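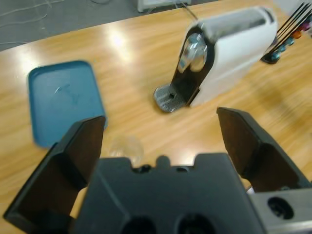 At the table, Willarside, July.

Willarside Recipe Cards
README for the second release

Hello, and thank you for downloading this. The Willarside Recipe Cards are 2,624 handwritten and typed household recipes, transcribed into plain text so that they can be searched, sorted, cooked from and (we hope) argued over. Most of them come from kitchen drawers in and near Willarside, with a good few from Clevov, where several families had cousins and the cakes are noticeably heavier.

If you only want something for tea, open recipes.csv in any spreadsheet program and search the title column. The rest of this page is for people who want to know what they are looking at.

What is in the download

There are 5 files.
recipes.csv: one row per card, with the full text.
ingredients.csv: one row per ingredient, joined to the recipes by card_id.
sources.csv: which box, tin or notebook each card came from.
measures.csv: our notes on cups, gills, teacups, "a walnut of butter" and so on.
CHANGES.txt: what has altered between releases.

Everything is saved as UTF-8. If the accents come out as gibberish, your spreadsheet has guessed wrongly and you will need to import the file and choose the encoding yourself, instead of double-clicking on it.

The main columns in recipes.csv

card_id: a number that never changes, even when we find the card was filed in the wrong tin.
title: as written. Where there is no title we have put one in square brackets, such as [boiled fruit cake].
body: the whole card, spelling and all. We have kept "desert spoon" every time it appears, and it appears a great deal.
language: en, lt or mixed.
decade: our best guess, going by the paper, the handwriting and any brand of margarine mentioned. Please treat it kindly.
oven: the temperature or gas mark if given, otherwise the words used ("brisk", "slow", "as for bread").
stained: yes or no. We added this for fun in the first release and it has become the column we are asked about most!

Where the cards came from

The sources are in 3 groups. The largest is the Willarside tins, lent over several years and returned as soon as they had been typed up. The second is the Clevov bundle, which arrived tied with kitchen string and in no order we could make out, so we have left it in the order it came. The third is the Baranauskienė notebook, a single thick exercise book written partly in Lithuanian, and the source of nearly all the beetroot, curd cheese and poppy seed in the collection. Its recipes are given in the original wording with an English version underneath, and the English should be read as a helping hand for cooks. It is no substitute for a proper translation.

How they were typed up

Each card was read by 2 people working separately and the versions were then compared in Vosar, our little side-by-side checking program. Where the readers disagreed and could not settle it, the word is followed by a question mark in round brackets. You will meet a lot of these among the pickles, where vinegar has got at the ink.

We did not correct quantities, even the alarming ones. Card 1187 really does call for a pound of ginger. We have cooked from a fair number of the cards ourselves, but certainly not all, and being in the file is no promise that a recipe will rise.

Things to be careful about

Some of the preserving and bottling cards give methods that are no longer thought safe. Please read them as history and follow modern advice if you are putting anything in a jar. The wild mushroom cards should be treated with even more caution.

The collection leans very heavily towards baking. People seem to have kept what they made for visitors and carried the weekday stews in their heads, so it would be a mistake to count up the puddings and decide that Willarside lived on them.

Duplicates have been left in. The same lemon cake turns up again and again with tiny changes, and following it from tin to tin is one of the nicest things you can do with the data.

Using it

You are welcome to copy, print, adapt and share the text, provided you mention the Willarside Recipe Cards somewhere. Family names were removed from the cards before release, apart from where a family asked for theirs to stay.

Corrections are very welcome. Send us the card_id, what we put and what you think it should say. We go through them on Saturday mornings, so a reply may take a week or two.

Still to do

Finish the index of puddings by fruit.
Add the loose newspaper cuttings from the Clevov bundle.
Work out what "Tuesday powder" was.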